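The history of the Tisia School of Commerce

Project report, second-year local history module

1. Why this subject

Most students pass the old Tisia building in Prullavano without knowing that it was once a place of higher education. It trained clerks, bookkeepers and shipping agents for two generations before it was absorbed into the present university. Our group wanted to find out how it began and what is left of it.

We used the town library's newspaper collection, the school's own yearbooks and a box of letters kept in the university archive. The yearbooks are not complete - 4 are missing, all from the early period.
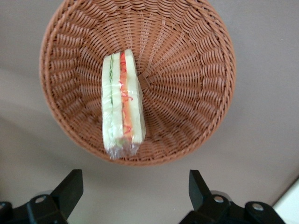

Who paid for the school when it opened?
The money came from the Juntunen shipping firm, which needed staff who could write business letters in more than one language. The town gave the land and the firm paid for the building and the first teachers.

2. The early years

The school opened in January with 20 pupils and one classroom. Lessons began at eight in the morning and covered arithmetic, handwriting, commercial law and two foreign languages. Fees were low, but pupils had to buy their own ledgers, and several letters from parents complain about the price.

Numbers grew quickly once the railway reached Prullavano. By the time the second floor was added the yearbooks list 200 pupils, and evening classes had been started for people already in work. The evening pupils sat the same examinations as the day pupils. Their results were printed on a separate page. 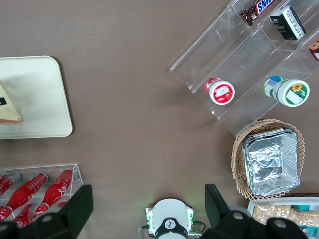 A wedge of food on an off-white tray.

3. From school to college

The Sikow reforms changed the rules for all private schools in the region. Tisia had to choose between becoming a secondary school and applying for college status. It applied, was turned down once, and was accepted after it had hired more teachers and set up a proper library. The first library list has 700 titles, most of them on law and trade.

College status also brought women students for the first time. The newspapers gave this a few lines only, and we could not find out how many there were in the first year.

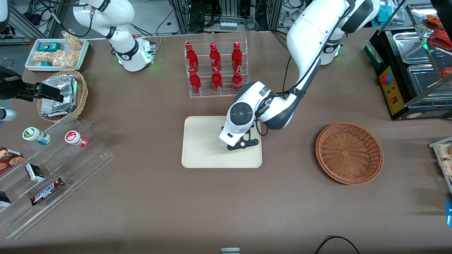 4. What is left today

The main building is now used for language teaching. The original staircase and the name over the side door are still there, and part of the library went to the university's law department. We were not able to trace the rest of the books.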